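Mon 14 March

**Celosico spring campaign: progress to date**

The campaign is on schedule for its April launch. The main film has been shot and a first edit is with us. Radio is finished. Outdoor is behind, for the reasons given below.

**Film**

Vevard delivered the first edit last week. It runs to 133 seconds, which is fine for the website and far too long for television. We have asked for a 30-second cut and a shorter one for online use. The story still works at 30 seconds if the opening in the stairwell goes. We would like your view on that before the sound mix, as the stairwell is where the neighbour is first seen and some of her later lines lean on it.

The music is a temporary track. The composer has sent two sketches and we prefer the slower one. Rights for all territories are included in the fee already agreed.

**Radio**

Both spots are recorded and cleared. The legal line was shortened after the first clearance round, so it no longer has to be read at double speed.

**Outdoor**

Prekow has confirmed 5 of the 6 large sites we asked for. The missing one is by the station, where the current advertiser has extended. They have offered a smaller panel on the same road. We think the price is high for the position and have asked them to look again.

Artwork was held up while the headline was being agreed. The version now in use is the short one, without the question mark. Print files go out once the logo size has been signed off by your side. 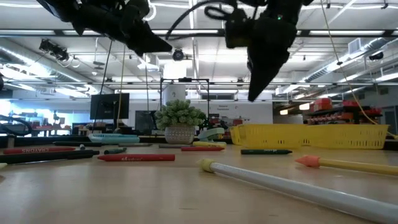 **Social and online**

Jin is preparing the short clips and the still posts. The first batch was too close to the television film and we sent it back. The second is better, with plainer captions and the product name earlier. Paid placement has been booked for the launch fortnight only, and the rest is held until we see the first results.

**Budget**

Spending is within the approved total. The saving on radio studio time has been moved to film editing. No further funds are requested.

**Needed from you**

- A decision on the stairwell opening
- Sign-off on the logo size
- A yes or no on the smaller station panel, if the price comes down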